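Home | News | Clubs & Venues | Getting Around | Back Issues | Subscribe

Goltley Skaters Get Their Rink Back, Minus the Rink

28 October 2018

The old roller rink on Odukoya Street will reopen in the spring as a climbing gym, which is good news for anyone who has spent the past few years wishing to fall from higher up.

Regulars will remember that the rink closed its doors after the spring session, when the lease ran out and the landlord, Skurkel Properties, declined to renew it. The notice taped to the entrance cited "a change in local leisure habits." The local leisure habit at the time was roller skating, and there was a line out the door for it on most weekends, but landlords see farther than the rest of us.

A petition to keep the place open collected 918 signatures. Skurkel thanked everyone for their passion. It then signed with Rillix, a climbing chain that already runs gyms in two neighboring towns and has opinions about chalk.

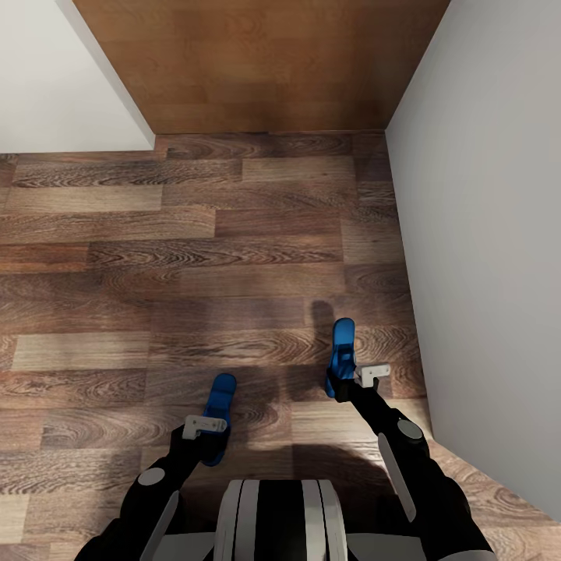 To be fair to Rillix, the company has tried harder than it had to. At the open meeting in October it agreed to set aside 9 hours a week for skating in the side hall, at least through the first year. The side hall is where the birthday parties used to be held. It is long and narrow, with a pillar near one end, and a confident skater can get from wall to wall in the time it takes to regret it. Beginners should find it perfectly sized.

The hours themselves are less generous than they sound. Most of them fall before breakfast, and the one evening slot is shared with a stretching class. Rillix says the two groups will "find a rhythm." We look forward to hearing which group finds it first.

Skate rental is another open question. The rink owned 413 pairs, in sizes running from toddler to basketball player, and they are now boxed up in a storage unit on the edge of town. Rillix would rather not deal with them. The Goltley Skate Club would love to, but it has no money and nowhere to keep them except members' garages, where several dozen pairs have already moved in. If you have a dry garage and a forgiving household, the club would like to hear from you.

In the meantime, people are skating where they can. The top level of the library parking garage is popular after closing time and offers a fine view of the rink. The path along the creek is smooth as far as the footbridge and a test of character beyond it. The school tennis courts are off limits, as a hand-lettered sign now makes clear in capital letters, with underlining.

The club's winter sessions will be held in the armory gym starting next month. Admission is $20 for the season, or free if you bring your own cones and agree to pick them up afterward. Wrist guards are required for everyone, including those who skated competitively in high school and would like it known.

Anyone who wants to comment on the side hall schedule can do so at the town clerk's office, where a comment box has been placed on the counter. It's the one with the slot in it. The box next to it is for parking fines.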